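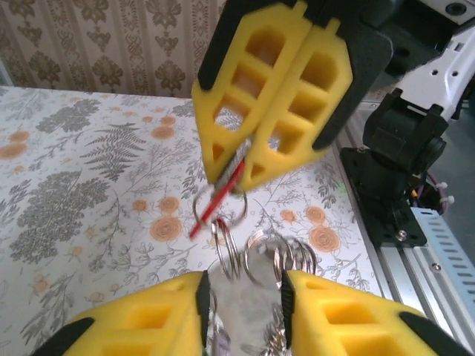
Step 4. Teach the key handover

In the first three steps you have mounted both arms of the Erkgate two-arm kit and run the zero check. Now we come to the task that most buyers want to try first: one gripper holds a bunch of keys, and the other works on the rings with a thin tool.

Before you start, put a cloth on the table and fix it at the corners. On a bare shiny table the keys slide away when they fall, and they will fall many times. A pattern on the cloth is no problem for the wrist camera, I have tried plain and printed ones.

Set the lower gripper first. Open the yellow foam fingers fully, bring the keys between them and close slowly until the bundle does not turn any more. The keys should be in the gap and the rings should stay free above the fingers. In the Drakance software I use grip force 18 for this side. With more force the foam bends too much and the keys come out at the front.

Then give the tool to the upper gripper. Choose something slender, with a rough metal part where the fingers can hold it. The tips must close on this metal part and leave the long end free, pointing down and a little to the side. A completely smooth handle turns between the fingers as soon as it touches a ring.

Now move the upper arm in small steps of 2 mm and guide the point through the split ring. Save a position when the ring hangs on the tool, and a second one when you have lifted it slightly. Do not pull hard. The coiled rings are stiffer than they look, and it is the foam that gets damaged.

Check the cables behind the wrist joint each time you turn it. The zip ties in the box are short, and if you fix the bundle too tightly it pulls when the arm goes to the far side. I have left one hand's width of cable free.

Record the whole movement and play it back at low speed. My first good recording needed around 97 attempts — a firmer cloth and a rougher tool would have saved me many of them.

If the tips do not meet exactly, go back to the zero check in step 3. Spare foam fingers are sold in pairs by Protby, and they fit without any change.

Step 5 explains how to join two recordings into one.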